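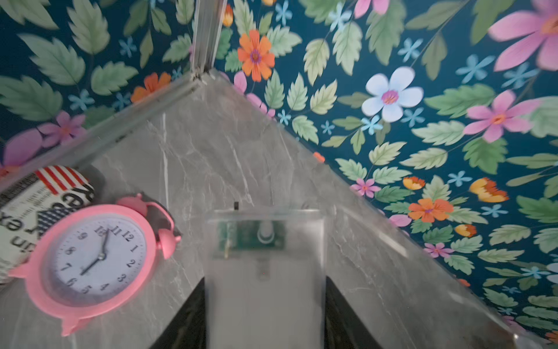 # Projektbericht: Kleine Nische mit Blumentapete

Modul Raum und Oberfläche, Bhavana Arumugam, 28. Januar 2018

Aufgabe war, eine kleine Nische so auszukleiden und einzurichten, dass sie wie ein Stück Wohnraum wirkt. Das Budget lag bei 400 Euro, verbraucht habe ich 219 Euro. Der Arbeitstitel »Puvitz« ist aus der ersten Besprechung übrig geblieben.

## Wand und Boden

Für die Wände habe ich eine Tapete mit dunklem, blaugrünem Grund gewählt. Das Muster ist dicht: rosa und orange Blüten, kleine hellblaue Sterne, dazwischen gezackte Blätter. Im Katalog von Linance gab es auch eine hellere Fassung, die mir neben dem Boden zu blass war. Der Boden ist grau marmoriert mit feinen Adern. Die Kanten fassen silberne Aluminiumprofile ein.

Das Tapezieren hat länger gedauert als geplant. In der hinteren Ecke musste ich eine Bahn zweimal ansetzen, bis der Musteranschluss stimmte. Den Verschnitt hatte ich zu knapp gerechnet – beim nächsten Mal würde ich eine Rolle mehr bestellen.

An der waagerechten Schiene der Rückwand hängt eine schwarze Hakenleiste. Sie ist bisher leer geblieben. Ein erster Versuch mit Stoffbeuteln hat zu viel vom Muster verdeckt.

## Einrichtung

Begonnen habe ich mit einer Pflanze in der Mitte, die an Rosmarin erinnert, im Terrakottatopf. Um sie ist eine dünne silberne Lichterkette gewickelt. Vor der gemusterten Wand geht das feine Grün etwas unter, der Topf hebt sich vom Grau des Bodens dagegen gut ab. 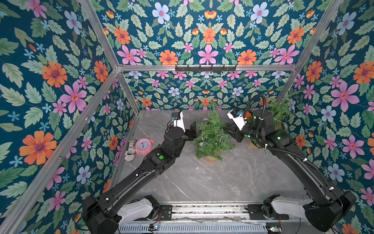 ## Variante mit mehreren Gegenständen

In dieser Variante stehen zwei Pflanzen weiter hinten. Dazu kommen eine rosa Uhr mit geriffeltem Rand, eine Dose mit Zeitungsdruck und eine orange Spielfigur. Die Uhr nimmt das Rosa der Blüten auf, die Figur das Orange. Die Dose passt farblich am wenigsten dazu, ich habe sie trotzdem behalten. 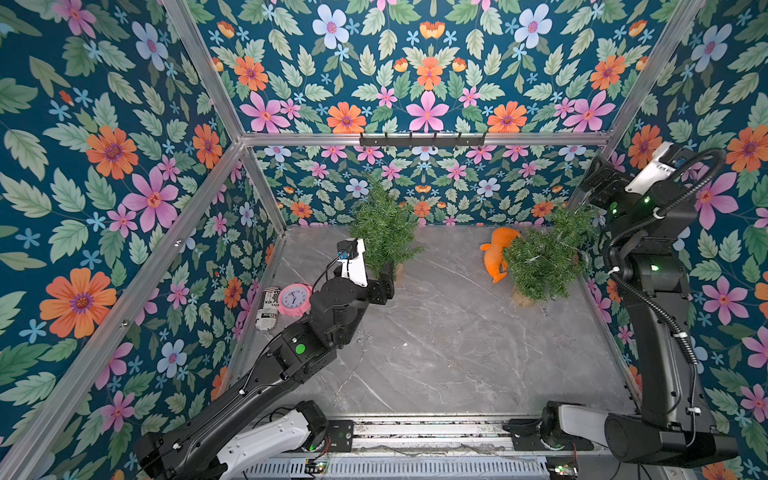
*Abb. 3: Variante mit zwei Pflanzen, Uhr, Dose und Spielfigur*

Offen ist noch die Beleuchtung. Die Lichterkette allein reicht nach meiner Einschätzung für die Präsentation nicht aus, eine Klemmleuchte habe ich angefragt.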